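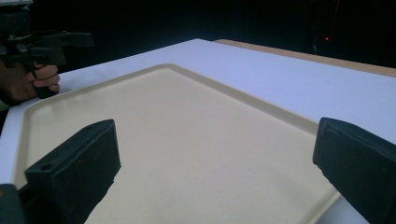
Wokico is looking for a part-time recipe tester for its Nanville kitchen, twelve hours a week, mostly mornings. We publish cookbooks for people who own one good pan and are not sorry about it. Every recipe in them gets made at least four times by someone who did not write it, and for the past six years that someone was Anouk Geerts, who has now moved to Grosham to raise bees and eat toast. A tester's morning begins with a large, shallow tray with nothing on it and a recipe that the author swears is finished. By noon the tray has been filled, baked, scraped and argued over, and the recipe has usually grown a second page.

What you would be doing

You cook exactly what is written down. If the recipe says to fold in the flour and has never mentioned flour before, you stop and write that down too. You do not fix it in your head, which is what good cooks do and why good cooks can be terrible testers. We once printed a lentil loaf that called for salt in three places and lentils in none. Four excellent cooks had made it at home and said it was lovely.

You take notes as you go. Times, pan sizes, the point at which the onions stopped being "just golden" and became something else. Your notes go to the author, and you will sit in on the call where the author explains that their oven has never done that. You should be able to say "mine did" in a pleasant voice, more than once.

You shop for your own ingredients at the regular supermarket in Butt. We don't order specialty items, because our readers don't. If the store is out of buttermilk, so are you, and we want to know what you did next.

You also wash up. There is a dishwasher, but it has opinions about baking trays and they have to be done by hand.

What we'd like

Some experience cooking for other people who were free to complain. A restaurant is fine, so is a school cafeteria, so is a large family. Cooking school is neither required nor held against you.

Plain writing. The whole test report for one recipe has to fit on a single page, and "it was nice" is not a finding.

A willingness to eat the same thing several days running. The next book is on beans. We are telling you now so that it doesn't come up at the interview.

You can't do this job if you have a serious allergy to nuts, wheat, eggs or dairy. We have tried to work around it before and it wasn't fair on the tester. Vegetarians are welcome. There are two meat chapters in the bean book, and someone else can taste those.

Driving is useful. The kitchen is on the edge of Nanville, behind the tire place, and the bus is more of a rumor after two in the afternoon.

Pay and the rest

The pay is $878 a month before tax, plus groceries, which you charge to our account and not to yourself. You get paid for the hour spent on the author call even when the author hangs up. Leftovers are yours. Bring your own containers – we started with a full cupboard of them and Anouk's neighbors now own the lot.

The job runs through December, when the bean book goes to the printer. The first printing is 3000 copies, and your name goes in the back, in the same size type as everyone else's. There may be another book after that. The subject is still being fought over, and soup is ahead.

How to apply

Please don't send a résumé with a photo of a cake. Send us two things instead. First, a short letter telling us what you've cooked, for whom, and which mornings you're free. Second, in no more than 200 words, instructions for making a fried egg sandwich, written for a person who has never been in a kitchen and takes everything literally. We will make it exactly as written. Last time we hired, one set of directions never had us take the egg out of its shell. That applicant had otherwise impeccable references.

Letters go to Tanveer Bugti, kitchen manager, at the Wokico office in Nanville, or you can hand them in at the kitchen door before noon. Knock hard, the fan is loud. Applications close on 2020-05-29. If we like your sandwich, we'll ask you in for a paid trial morning with one recipe of ours that we know to be broken. You'll have the kitchen to yourself for most of it, and Tanveer will be next door pretending to do invoices.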